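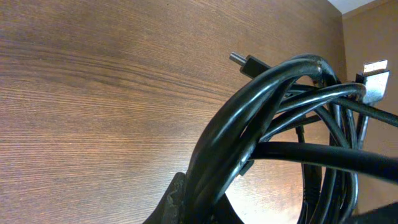 Black cables over a wooden tabletop.

Contestants wanted for Ruketeo, a new TV quiz and challenge show

Fabbri is looking for contestants for the first season of Ruketeo, a studio game show for pairs. You apply with one other person. It can be your sister, your neighbor, your boss, anyone you can stand next to for a long shooting day. Solo applications will not be matched with a partner this season.

Each episode mixes general knowledge rounds with memory games and short physical tasks. The physical part is light. If you can climb a flight of stairs and carry a bag of groceries, you can play. Tell us on the form if you need changes made to a task and the production team will work out a version with you.

The winning pair in each episode takes home $2,000 and can come back to defend its place in the next one. Pairs that lose are paid the same daily rate as everyone else on the floor. 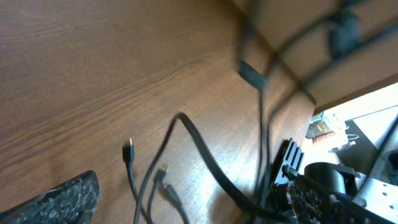 Mavis Boateng

Who can apply

You must be 18 or older on the day you fill out the form. Both players need to live within 92 miles of the studio in Wiltberg, as we can't pay for hotels. Travel by car or train is paid back after the shoot -- keep your receipts.

You can't apply if you work for Fabbri or Villeo, or if you live with someone who does. People who have been on another game show in the past 2 years should say so on the form. It doesn't rule you out, but we have to check your old contract before we can book you.

What we need from you

One form per pair, with a phone number for each player. A short video of the two of you talking, no longer than two minutes. A phone video is fine. Don't edit it or add music. Tell us how you met, what you argue over, and which subjects you would hate to be asked about.

Please don't send head shots or resumes.

How casting works

Xiomara Benavides and her team watch every video. If they want to see more, they will call you to set up a practice game at the Villeo building, Studio 769, second floor. Practice games start at 10 a.m. and end by 1 p.m. You will play three rounds against another pair and then talk with a producer. Lunch is not included, but there is a cafeteria downstairs.

Pairs who are picked will get a call in March. Pairs who are not picked will get an email. We can't give notes on why a pair was turned down.

Shooting days

Plan on one full day, 8 a.m. to 7 p.m., with possible extra days if you keep winning. Bring three changes of clothes with no logos, thin stripes, or bright green. Players hand in their phones at the door and get them back at breaks.

Forms are at the Villeo front desk and on the Ruketeo casting page. Questions on pay and travel go to Wojciech Pawłowska in the production office. For everything else, ask for Xiomara.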